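Home | News | Projects | People | Contact

Last updated: 07/02/2024
Reading time: 3 minutes

Ruleo update teaches folding software to find its way around a rumpled jumper

Anyone who has ever tried to fold a jumper while talking on the telephone will know that it is a job the hands seem to do by themselves, and it is a great deal harder to explain than to do. The small software team at Flemitton have been wrestling with exactly that for the better part of a year, and this week they put out a new version of Ruleo, the planning program that decides where a pair of robot fingers should take hold of a piece of cloth and where they should carry it next.

The old version worked from outlines. It looked for the edge of the garment, guessed which corner was which and made its whole plan before anything moved, and that was all very well for tea towels but rather less so for anything with sleeves (a cardigan could keep it thinking for 16 seconds, and then it would quite often pick the wrong cuff!). The new one plans a little at a time. It chooses a grasp, imagines what the cloth will look like afterwards, and looks again before it settles on the next step, much as you or I would.

To learn all this it needs to see plenty of people doing the job in ordinary rooms, with hand-held grippers that record the view from just behind the fingers. The training set now stands at some 2,000 recordings, most of them made on beds and sofas, and the team are fond of saying that a bed is the hardest table in the house, what with the cushions and the give in the mattress.

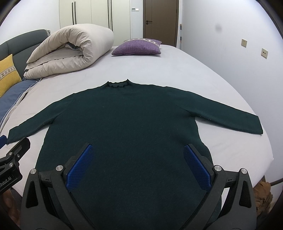
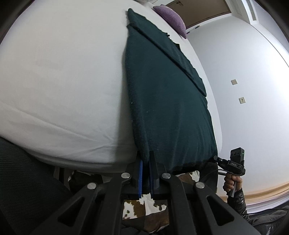 Dark green knitwear spread out on the bed (first picture), and a gripper close to the edge of the mattress in the second.

Dede Abubakari, who looks after the perception side, has spent most of the winter on a part of the program called Wukar. Its job is to tell one layer of cloth from two, and it is a fiddly business when everything is the same colour and the only clue is a faint crease or a bit of shadow. "I used to dream about hems," she told us over a very welcome pot of tea. "You stare at a dark sleeve lying on a dark jumper for long enough and you start to doubt your own eyes, so I have a lot of sympathy for the software."

Her colleague Rigoberto Alvarado wrote the new planner, and he is quick to point out that it still has its bad days. Of the 7 kinds of garment in the team's own trials, it now copes nicely with 6. The odd one out is the dressing gown, mostly on account of the belt, and he would rather leave it out of the release than pretend otherwise.

There is good news as well for people who use the replay tool. Recordings can now be stepped through with the planner's suggested grasp drawn over the top, so that you can see where the program and the person would have parted company, and you can leave a note at that moment for whoever looks at it next. Rigoberto says he finds more faults in an afternoon this way than he used to in a week of reading logs.

The update is free to everyone already using Ruleo, and older recordings will open in it without being converted. The laboratory at Wilczyńska will be trying it on bed linen over the coming months, and Dede hopes to have the dressing gown sorted out by November.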